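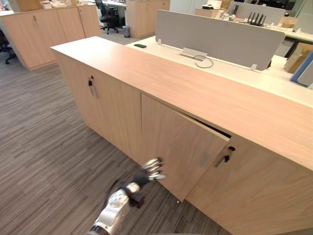
A wooden credenza with one door partly open and a key in the lock of another.

Inwood County Jail Medical Contract: Your Questions

Shares 47 | Comments 164

Inwood County's deal with Cladgate, the company that provides health care in the county jail, is up for renewal in May. Readers have sent us a lot of questions. We have tried to answer them from the contract and the public record, and we say so where the record runs out.

What does Cladgate do?
It staffs the jail clinic, hands out medication and decides who gets sent to a hospital. The county pays a flat yearly fee. Hospital trips above a set limit come out of the company's pocket, and you can draw your own conclusions about what that encourages.

The sheriff's office says care has improved. Has it?
Maybe. The claim rests on a two-page summary that Cladgate wrote about itself. It says 812 sick call requests were "resolved" last year. We asked what "resolved" means. Spokesman Derek Garside said it covers any request that was closed, including those where the person was released before being seen. He did not have a breakdown.

How long do people wait to see a nurse?
The contract says two days. The clinic logs we obtained show 282 requests that took longer. Cladgate disputes that reading and says some of them were duplicates. It has not said which ones.

Has anyone died in the jail under this contract?
Yes, three people. The medical examiner ruled two of the deaths natural and has not released a finding on the third. "Natural" is a cause-of-death category. It tells you very little about whether someone was treated in time.

Isn't there an outside monitor?
On paper. Tamara Hutsuliak was hired to review the clinic twice a year. Her first report ran to nine pages and called record keeping "inconsistent." The second is overdue, and the county won't give a date for it.

What is Preltinix?
A records system the county bought to track medication. Officials keep bringing it up as the fix for missed doses. It may help – but software logs what staff type into it, and the nursing shifts that went unfilled last year are still unfilled.

Can families get a relative's medical records?
Only with a signed release, or through the estate if the person has died. Attorney Surachet Phuthong, who represents one of the families, says his request went unanswered until he filed in court. The county says it replies to every request.

Who votes on the renewal?
The five county commissioners. Radymyr Kravets has said he'll vote no. The other four say they are still reviewing it, as they did the last time, when it passed without debate.

Comments 164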